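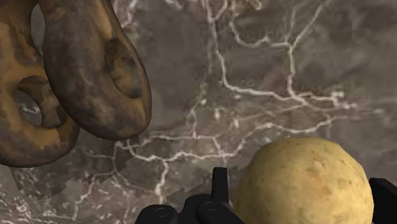

Hi all, and sorry for how long this got. I've been comparing two fingertip settings for our simulated gripper through most of May, and the reply I started for the earlier thread kept growing until it needed its own message. The short version is that the wrist view tells me far more than the room view while the gripper is closing, even with the textures as soft as they are. With the potato-like thing sitting between the two black finger sections, I can judge the gap on either side pretty well, and the only time I get fooled is when a shadow with those stair-step edges runs up to the side of it. I spent a whole evening convinced I had a contact problem when I was looking at a shadow. If you have the time to raise the shadow resolution before you start, please do (I didn't, and I'm too far in now to change it and keep the numbers comparable).

Earlier in the thread, the Leka users list wrote:

> We have been using the Banex finger settings in the
> kitchen world and keep losing round objects at lift.
> Long things like knives are fine. Has anyone tried
> the Wutus settings on the same tasks? Also wondering
> if it's worth paying for the second camera stream,
> as it slows our machine down quite a bit.

To the first question, yes, I have now! I ran 223 lifts with each, same start poses, same closing speed. Banex lost the object 99 times. Wutus lost it 10 times, and most of those came from me setting the approach too high, so I wouldn't hold them against it. What Wutus does differently is let the fingertip give a little before the force limit kicks in, and on a lumpy object that seems to be all the help it needs. It does run slower. I had planned on 700 lifts apiece and gave up on that once I saw how long the first batch took.

On the second camera, I'd keep it if you can stand the slowdown, but maybe only record it at a lower rate. Mine looks across the counter toward the red coffee-machine-like appliance and takes in the arm from the base up to the wrist, with the object held in the fingers in front of the machine's tray. It's no good for judging fingertip contact, but it's wonderful for noticing that the elbow is about to do something silly, and I like having it when I go back through old runs in Runance. 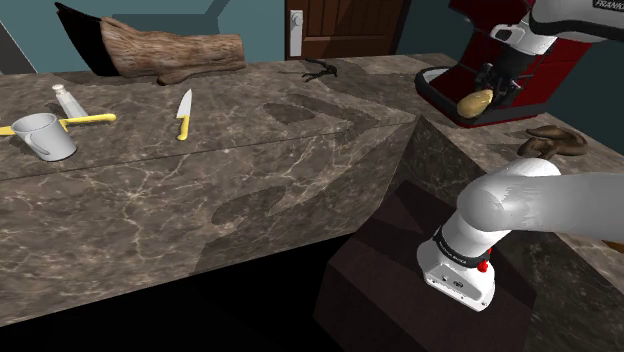 Settings I ended up with

Closing speed is at the default for both. I lowered the force limit one step for Wutus and left Banex where it was, as going lower made it worse. Friction is untouched on everything, including the counter. I'll put the config files in the shared folder tonight once I've taken my own paths out of them.

If anybody has run Wutus on the thin-handled things, I'd love to hear how it went, because I haven't gotten to those yet and the knife is next on my list.

Thanks for reading all this, and thanks to whoever fixed the replay viewer!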